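Stellgate Funeral Directors opens online tribute pages to all families

Stellgate will offer a free online tribute page with every funeral it arranges from June. Relatives can add a notice, service times and their own memories.
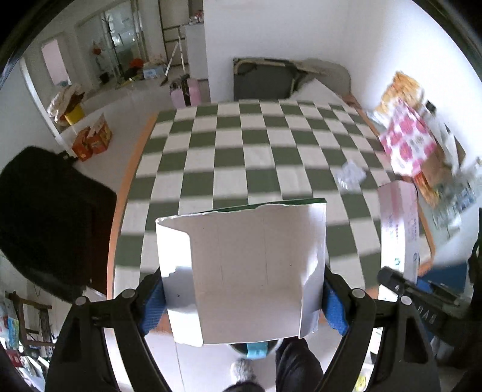

The pages were tested at the Nedus branch, where families posted 1,667 messages. "People who live abroad used them most," said branch manager Jozefína Kadlec. 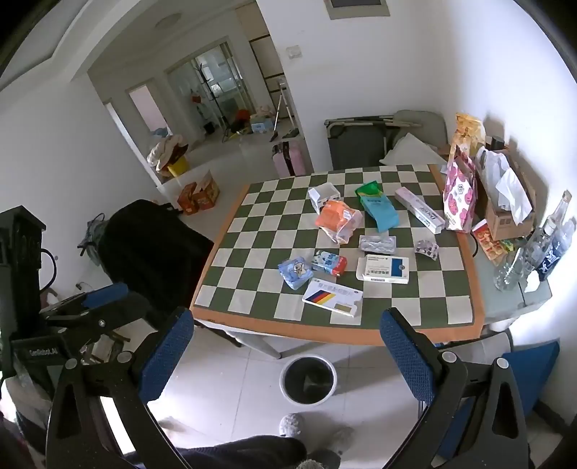

How long does a page stay online?
Each page is kept for five years, and the family can ask for it to be removed sooner.

Press contact: Damir Shehu, Stellgate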